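Jomthorpe Toy Library
Minutes of the July meeting, held in the back room at 7.00 pm

Present: Phong Vương (chair), Hiếu Trương (minutes), four members.
Apologies: received from two members.

1. Minutes of the last meeting
Agreed with one correction. Under item 4, "Cekau" should read "Cekau puzzle boxes". The hall keys have been returned.

2. Loans
Phong reported 93 loans since the last meeting, 67 of them to families who joined this year. Two sets are overdue. Hiếu will telephone both families before writing again.

3. Play kitchen set
Most of the meeting was spent on this. The set has been going out as one large box and comes back with pieces from other boxes mixed in. Phong had put the pieces out on the white table so members could decide what belongs together.

It was agreed that the toy food stays as one group: the orange slice, the green bell pepper, the bananas and the strawberry. The ketchup bottle goes with the food and not with the dishes – there was some discussion of this, as the old list has it under dishes. The frying pan and the green slotted spatula are to be kept together in one bag. 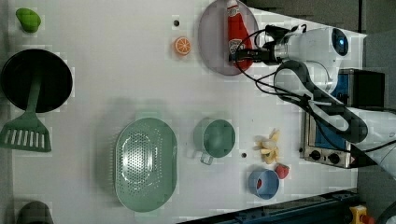 The mint-green colander and the mug are near enough in color to be listed as a pair. The round plate and the small blue cup go in with them. Hiếu asked whether the toaster oven should be loaned at all, given how much room it takes up in the box. Members felt children ask for it more than anything else in the set. It will stay, but as a separate loan with its own card.

The list inside the lid is out of date and will be retyped in larger print. Pieces are to be checked against it at the desk when a box is returned, while the family is still there.

Action: Hiếu to retype the list. Phong to find a smaller box for the food.

4. Storage
The Skasum shelving is full on the left side. A member offered a bookcase from home and will measure it first. The bottom shelf is to be kept clear for the floor puzzles, which are too heavy to lift down. The question of labels on the Tô boxes was held over to the next meeting.

Action: Phong to move the floor puzzles.

5. Cleaning
Plastic pieces will be washed when they come back, before they are checked in. Cloth items go home with whoever is on the desk – a sign-out sheet will hang by the door.

6. Other business
The back room light is still flickering. Phong has reported it and will ask again.

The meeting closed at 8.25 pm.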